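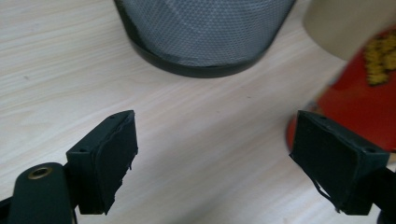
Fig. 1. Hand-held gripper over the work table, jaws open. Note the wear on the pads.

Work, Tools and People — Handout 4
13 Sep 2021
Instructor: Elif Naz Bozkurt

Last week we read the Bramton case, in which a packing plant bought an automated line and was surprised to find it still had employees. This week is smaller and closer to the hand. Somebody holds a gripper and does an ordinary chore with it, and the recording is used to teach a machine the same chore. Management at Gutden called this "capturing know-how." The people doing it called it tidying up with tongs.

Terms you need for the discussion:

Demonstration: one chore, done start to finish by a person using the gripper.
Demonstrator: the job title. At Gutden it replaced "general assistant," with the same pay and a new badge.
Tacit skill: what you know how to do and can't write down. Try writing instructions for opening a plastic bag that has stuck to itself.

Anderson Cordeiro's field notes (in your reader, skip the appendix) follow 12 demonstrators over 6 weeks. The target was 200 demonstrations a week. His best pages are on slowness. People who could clear a table without thinking about it had to relearn the job with two stiff fingers, and several took it personally. 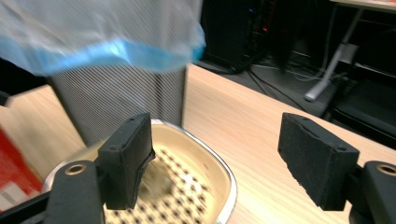
Fig. 2. Chore work with the gripper: metal bowl, gray bin, and a light blue bag on the move.

Soft and floppy things deserve a paragraph of their own. A bag has no fixed shape to grab, and a clump of fluff has even less. Cordeiro's demonstrators rated bags the worst part of the day, ahead of the software, Lemma, which logged them out at lunch. The managers' plan listed bags under "simple items."

Questions to bring to section:

Who owns a demonstration once it is recorded? Gutden's contract says Gutden. See if you agree.
The pads wear out and get replaced from a supply budget. What is the matching line for wrists?
Cordeiro says the demonstrators got pickier about how chores should be done — and argued over it at length. Is that a new skill or an old one with an audience?

Reading response is 25 percent of the grade, one page, due before section. The Trullix chapter is optional until November.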